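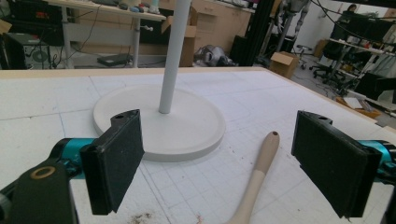
Wajid Lodhi asked after last year's course why we spend a whole session on gathering examples when the learning code is already written and runs overnight without us. He had a fair point about the timetable. The answer is that most of the faults his group met in their trained model were already in their recordings, and the code had copied them faithfully.

Session 4: Collecting demonstrations with the hand-held gripper

Read this before you come to the lab. Bring a notebook. The session starts at 9.30 and the first half hour is spent on setting up, so please be on time.

1. What we are collecting

A demonstration is one complete go at a task, done by a person holding the gripper. The camera on the tool records what the fingers are facing, and the tool's movement and the opening of the fingers are stored with the pictures. The model will later be asked to produce the movement from the picture alone. Anything you know but the camera can't see is lost to it. If you decide where to place an object by looking over your shoulder at a list on the wall, the recording holds no trace of that list.

The class target is 1,000 accepted demonstrations by the end of December. Last year's set, known in the lab as Givberg, has 254 and you may use it for practice with the software. Do not mix it into your own set. It was recorded with a different finger opening and the labels do not match.

2. The working area

The table is white with a faint grid. Use the grid lines to note where an object begins, but do not line objects up with them each time. Sevim Saraç trained on a set in which every handle had been laid parallel to the grid, and her model failed whenever a handle was turned.

A tool handle lying at a slant is a good starting position. So is one partly out of view, provided that you bring it into view before closing the fingers. Tall things such as a pole on a round base need more thought. The upper part is often outside the picture, and the model must work from the base and the lower part of the pole. Record approaches from several sides.

Brush off the table between groups. A few crumbs or marks do no harm in a single recording, but if the same patch of debris is there in all of them the model may come to use it as a landmark.

The rest of the room is also in the recordings. Shelves, boxes, chairs and people in the background will change from one day to the next and this is useful. Do not hang up a sheet to hide them. Stay out of the space directly behind the table while someone else is recording.

3. Holding and moving the gripper

Start with the fingers open and a clear gap between the pads. Keep still for a moment, then begin. Move at the speed you would use to pass somebody a cup of tea. Fast movements blur the picture and slow ones fill the set with frames in which nothing much happens.

Close the pads on the object squarely. If you miss, there are two cases:

A small miss, where you open, shift and close again: carry on and keep the recording. Mark it R for recovery.

A large miss, where the object falls off the table or you have to use your other hand: stop and mark it X.

Do not delete X recordings. Daniyal Orakzai goes through them and some turn out to be usable in part.

Check the foam pads before each block. A pad that has slipped on its mount changes the grip and also changes what the camera sees at the bottom of the picture. Tell me before you refit one.

4. Varying the examples

Each pair records 120 demonstrations. Change one thing after every five: the position of the object, its angle, the side you come from, or the person holding the tool. Write down what you changed. Pairs in which one person does all the recording produce narrow sets, because each of us has a habit of wrist and elbow that we don't notice.

5. Notes and files

Enter every recording in the log as you go. The columns are operator, object, start position, mark (blank, R or X) and remarks. Remarks can be short. "Second try on grip" is enough.

Copy files to the folder named Gelix, under your pair's number. The old folder, Ruppert, is full and will be closed to new files.

6. For next time

Watch ten recordings made by another pair and write half a page on what a model could learn from them that the pair did not intend. Sohail Kakakhel's piece from last year is in the course folder and shows the length and level of detail I want.

Questions about the log go to Faisal Siddiqui. Questions about marking come to me, at the end of the session or by email.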